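Flolus Household Objects: Pill Bottle Subset

Summary
The subset covers amber prescription bottles with white caps, arranged on wooden tabletops. It contains 1,253 images and is maintained by Thabiso Buthelezi.

Contents
Bottles vary in height and in the quantity of pills inside. Labels for each image give bottle position, cap color and pill color.

Sample

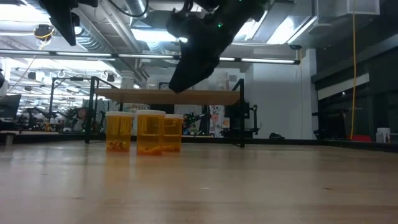

Three capped bottles with orange pills, grouped on a wooden surface.

Version
Released 4 May 2025. Corrections should be sent to the Flolus data office.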